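Package Theft Reports Down in Udbridge, Police Say
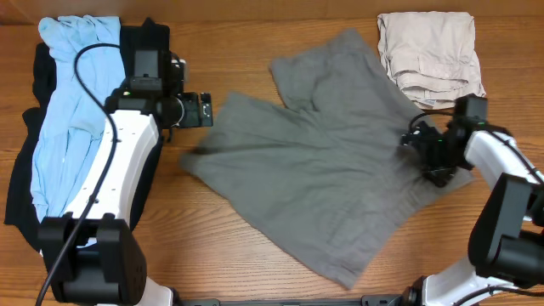
Clothing laid out on a wooden tabletop.

Jun 29, 2018

The Udbridge Police Department took 26 reports of stolen packages in the first five months of this year, down from the same stretch last year, according to the summary sent out with the June water bills. Most of the thefts happened in the early afternoon on the blocks between Fahy Avenue and the rail line.

Officer Kathleen Tierney, who handles property crime for the east side, went over the numbers at the neighborhood meeting in the library basement. She said two people were charged in April after a resident on Mestari Street gave officers a doorbell recording that showed a license plate. The goods recovered in that case were valued at $1,570. Clothing and shoes made up a good part of it, along with a car seat and several boxes of pet food. Some items still have not been claimed.

If you filed a report between January and April and have not heard back, call the property desk and have your report number ready. You will need a photo ID and an order confirmation or receipt to pick anything up. The desk is closed over the lunch hour.

Tierney also asked residents to report thefts even when the seller has already sent a replacement. Many people skip that step, she said, and the department ends up with no record of which streets are being hit. Reports can be made by phone or at the front counter. The online form is down until the city finishes moving its website.

The pickup lockers outside the Zonalthorpe shopping center are open to anyone in town. They took in 2,969 packages last year, and the center plans to add a second row in October — the existing row will stay open during the work.

Vacation checks are available again this summer. Leave your dates and an emergency contact with the front counter at least two days before you go.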